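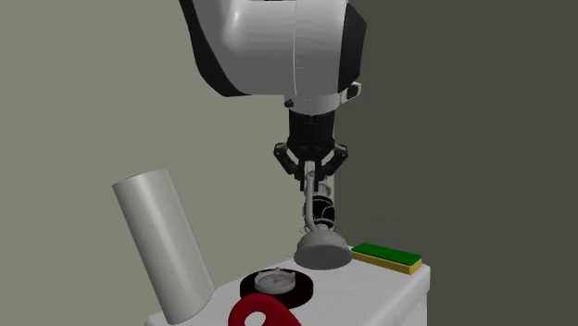

4. Fitting and levelling the table top

These steps apply to the Stidby work table with the fixed top. For the folding version, see the separate Henimard sheet supplied in the box.

4.1 Lay the top face down on a blanket or clean carpet. Do not drag it.

4.2 Place the two cross rails over the pre-drilled holes. The stamped arrow on each rail points towards the front edge.

4.3 Insert the 18 short screws by hand. Leave each one a half turn loose until all are in.

4.4 Tighten from the centre outwards. If you use a power driver, set it to its lowest torque.

CAUTION: The long screws in bag C are for the legs only. Used in the rails, they will break through the surface.

4.5 Attach the legs, then turn the table upright. This takes 2 people. Lift by the rails, never by the legs.

4.6 Set a spirit level along the front edge, then across the middle. Turn the feet clockwise to raise a corner. 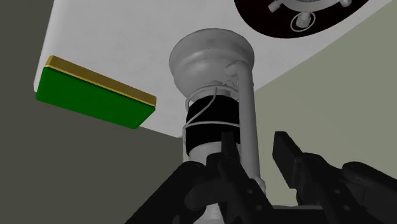
Check the level again after the table has stood for a day, as the feet settle slightly on vinyl and carpet. Lock each foot with the thin nut once the reading is steady.

NOTE: On a sloping floor the feet allow 2 cm of correction. Beyond this, use the Vlachopoulos extension feet, sold separately.

4.7 Wipe the surface with a damp cloth and mild soap. Scouring powder and solvent cleaners will dull the finish and are not covered by the guarantee.

4.8 Do not load the top above 1000 N. Spread heavy items over both rails.

Spare screws and feet can be ordered from Drulletari using the part numbers in section 7. Guide revised July 13, 2026.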